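Chapter 10
What a Demonstration Shows

In March a class of mine went to an open day at Dokau, where a bin-picking cell called Minder was on show. Before we went in, each student got a sheet with one question on it: what would you have to see today to believe the claims in the brochure? Most of them left it blank until the bus ride home.

The brochure claimed 2734 picks without a stop. Our host, Ekrem Toprak, repeated the number twice and was pleasant about it. Maarja Mets, then in her second year, asked who had loaded the bin for those picks, and with what. He said he would find out. We never heard back, and I don't hold it against him, but the number should not have been in print if the man giving the tour couldn't say where it came from.

A demonstration is a performance with the hard parts chosen by the seller. The parts are familiar, the light is steady, and an engineer stands close by. None of this is cheating. A buyer who forgets it will still overpay.

We watched for 30 minutes. Visitors tend to look at the arm, which is large and moves well, and arms have moved well for decades.
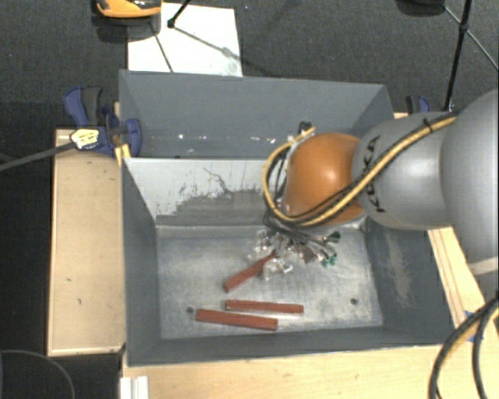
The trouble in bin picking is at the other end, down where the fingers meet a heap of things lying any which way. Stand where you can see that. Ask how a miss is counted, and whether a second try at the same part goes down as one pick or two. Ask to drop in something of your own. At Dokau the answer to that last request was no, for safety reasons that were not spelled out.

In Section 10.1 we take the brochure's claim apart and work out what kind of trial could support it.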